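Slow Demonstrations Are a False Economy

Fadi Najjar
25 November 2023

There is a rule in most teleoperation guides that the operator should move slowly and evenly. I wrote that rule into our own guide in July. I now think it does more harm than good, and this note sets out why.

The argument for slow motion is easy to state. Slow motion gives clean joint readings, keeps the arm inside its torque limits and leaves time for the operator to correct an error before it reaches the object. A new operator breaks less fruit. All of this is true, and all of it concerns the comfort of the recording session. The policy trained afterward does not care about the session. It sees pairs of observation and action, and it copies the actions.

Consider a common pick and place task with two baskets on a table. The work divides into travel and contact. Travel covers the stretch of open table between the start pose and the rim. Contact begins when a finger first comes near enough to the object to disturb it, and ends when the object is released and the fingers are clear.

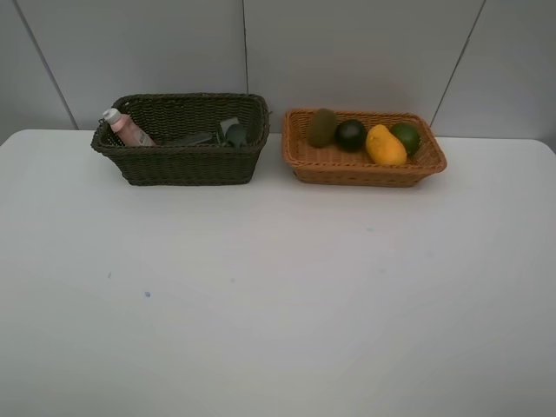 Fixed view of the workspace: mixed items in the olive basket, fruit in the tan one.

An operator told to go slowly will go slowly through both. At our recording rate an unhurried approach to the tan basket fills most of the episode. The part that decides success, where the fingers have to come down beside a mango with a lime close behind it, takes up very little. The dataset is then mostly a record of a gripper crossing white table. A policy trained on it gets very good at crossing white table.

The second effect is worse. Slow operators pause. They pause above the rim, look at the monitor, shift their grip on the leader arm and then commit. Each pause is recorded as a run of near-zero actions with a nearly constant image. The policy learns that this view is a place to stop. With no memory of how long it has been stopped, it has no reason to start again. Anyone who has watched a trained arm hang over a basket until the timeout has seen this, and will usually blame the network.

The Tomska leader arms we use make it easy to check. We recorded two sets of 45 episodes each, same baskets, same objects, same operator. In the first set she followed the old guide. In the second she crossed the table at her natural speed and slowed only inside the basket. The first policy stalled above the rim in 6 of its test runs. The second stalled in 2. These are small numbers and I would not publish them. They were enough to make me rewrite the page.

The usual reply is that pauses can be filtered out afterward. Harb, who maintains our preprocessing code, holds this view, and his filter is a good one. It drops any step where the commanded motion falls below a threshold. The trouble is that a careful finger closure also falls below the threshold. Grasping a kiwi that leans against a basket wall involves very small motions, and they are the ones worth keeping. Set the threshold low and the pauses survive. Set it high and the grasp is cut to pieces. The operator knows which stillness had a purpose, and the filter has no access to that.

A second reply is that fast travel produces blur in the wrist camera. It does. The wrist image matters least during travel, when the fixed camera has the full table in view, and most near the basket, where the arm should be slow in any case. I would accept some blur at a distance in exchange for more contact data per hour.

Wrist framing does deserve attention on its own account. The approach should begin from a pose where the target basket and both fingertips are in view together. If the operator can see that relationship, the policy has a chance of using it. If she works from a direct line of sight over the arm, she may act on information that was never recorded, and no speed setting will repair that.

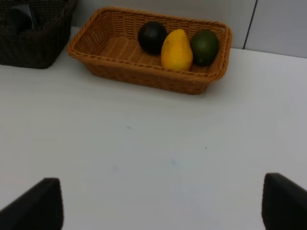 What I Would Put in the Guide

Practice each task without recording until the operator no longer stops to think. In our case this took 4 runs per task for most people.

Travel at the speed that feels natural. Slow down at the rim.

If you stop for any reason other than the grasp itself, discard the episode. Do not trim it.

Use the monitor and keep your eyes off the table. Operators dislike this for the first hour.

Turkden's commercial guide still asks for constant velocity throughout. The version we send to the Weleretti site no longer does. I expect some complaints about damaged produce, and the cost of a few mangoes should be weighed against a week of retraining.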